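我们在找一位法律项目助理（兼职，可远程）

先说一下我们是谁。我在Kilinura做公益法律支持，主要帮小型宗教团体和社区团体处理场地的事：租约怎么签，规划用途怎么变更，邻居投诉噪音了怎么回，房东突然不续租了怎么办。团队很小，算上我一共7个人，办公室在Zatel街那栋老楼的二楼，楼梯有点陡，来面试的时候慢慢走哈。

这次招人是给Tapsell项目。去年我们收到625份咨询，里面有一大堆都卡在同一个问题上：一个聚会点到底算住宅、算办公还是算宗教活动场所，各地主管部门说法不一样，同一个地方前后两次答复也能不一样！我想把这些材料好好整理出来，写成一本普通人看得懂的手册，所以特别需要一个耐心细致的人跟我一起啃文件。

平时要做的事：
接听和回复初步咨询，做记录，把急的先挑出来给律师
查规划条例、听证会记录和过往裁决，写两三页的摘要
陪当事团体去开会（一个月大概一两次，多半在晚上）
跟我一起改手册的稿子，改到我们俩都不想再看为止 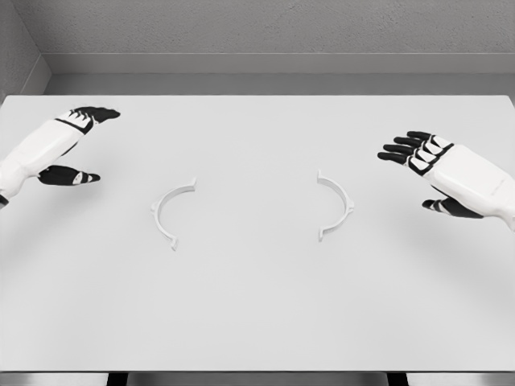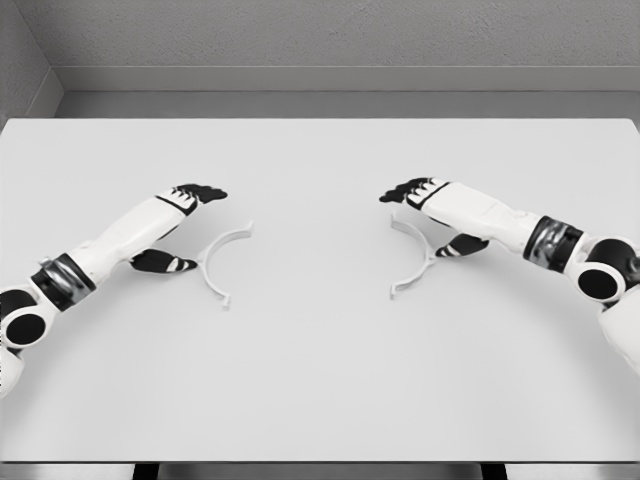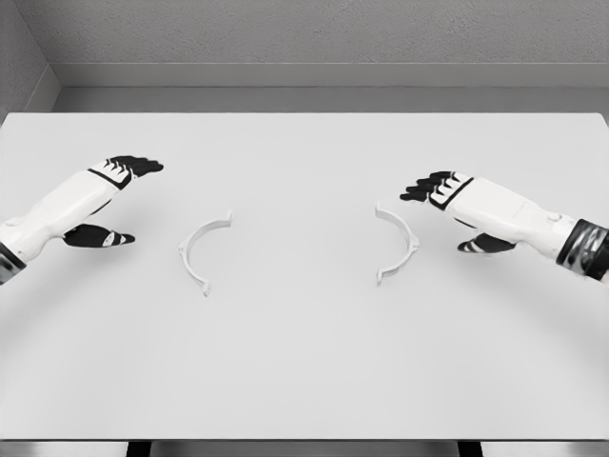
白色桌面上的两片弧形件，两侧各有一只机械手

我希望你是这样的：
法律、公共管理、社会学之类的专业都可以，在读研究生也欢迎。没有律师执照完全没关系，但是要会读法规原文，看到“但书”不会头疼（头疼也行，看完就好）。中文写作要清楚，英文能读能回邮件。你自己信什么、信不信都不影响申请，我也不会在面试里问。来找我们的团体五花八门，彼此观点差得很远，你得能对每一家都客客气气，并且嘴巴严，咨询内容一个字都不能往外说。

待遇和时间：
每周2天，具体哪两天可以商量，至少有半天要来办公室。按小时计薪，交通费实报实销，晚上陪会算工时。合同先签到明年4月，之后看经费，经费大头来自Zerkov基金，续不续要到年初才知道，这个我得提前讲明白，免得你来了以后失望。

怎么申请：
发一份简历，再写一页纸，随便挑一个你关心的场地或者土地用途纠纷，告诉我双方各自最有力的理由是什么。不用写得像论文，我更想看你怎么把一件复杂的事讲顺。推荐信暂时不用，进了第二轮再说。

面试一共2轮，第一轮视频，差不多半小时；第二轮来办公室，会给你一份隐去名字的咨询记录，现场写个摘要，然后大家一起喝杯茶聊聊。第二轮的时间我们按小时付费。

申请3月底截止，邮件标题请写“Tapsell助理＋你的名字”，用页面底部的联系表单也行。每封我都会回，只是月底那阵子可能慢几天。工作内容有拿不准的地方，下午两点到五点打办公室电话，一般是我接。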